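Week 3 notes -- Can machines do chores yet?
Reading: Stockdale handout, pages 2 and 3

Cloth is still the hard case. A bottle keeps its shape when you pick it up. A shirt has a new shape every time, and the robot has to find an edge before it can do anything useful.

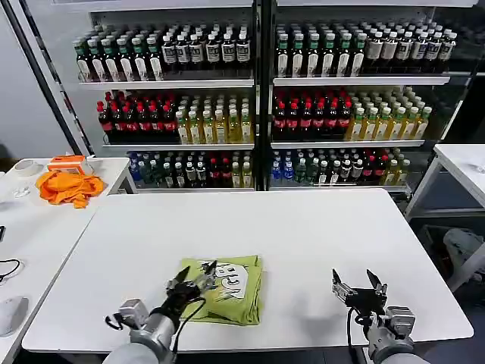 Speed is the other problem. In the Celtari trials from May, one fold took 218 seconds on average, and shirts that slid off the table were left out of the count. Keep that in mind when you read a success rate.

For next class: pick one chore at home and write down each step where you use touch.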